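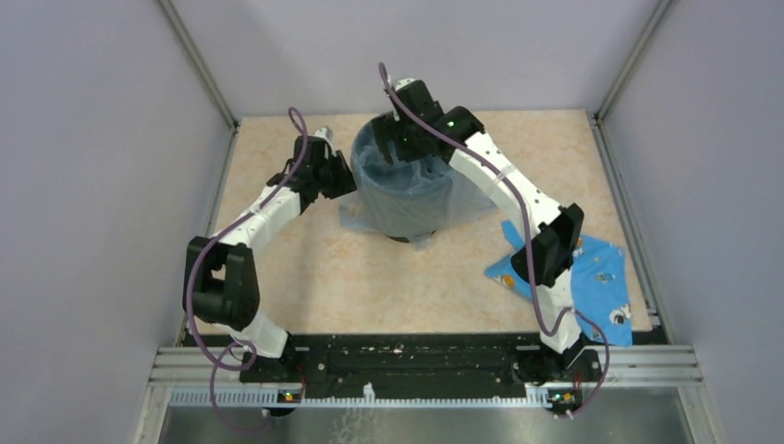 Dear members,

Please note that the Plendico valuation desk will accept pocket watches and signet rings from November. The fee is £2 per item, payable on collection.

Regards,
Dorian Cordier
Loltden Jewellery Trade List

> On Saturday, March 9, 2019, Casimiro Ortuño wrote:
>
> Could the desk confirm whether gold chains without hallmarks may be submitted? We hold almost 130 at Flevness.

Unmarked chains may be submitted - each must be bagged and numbered separately.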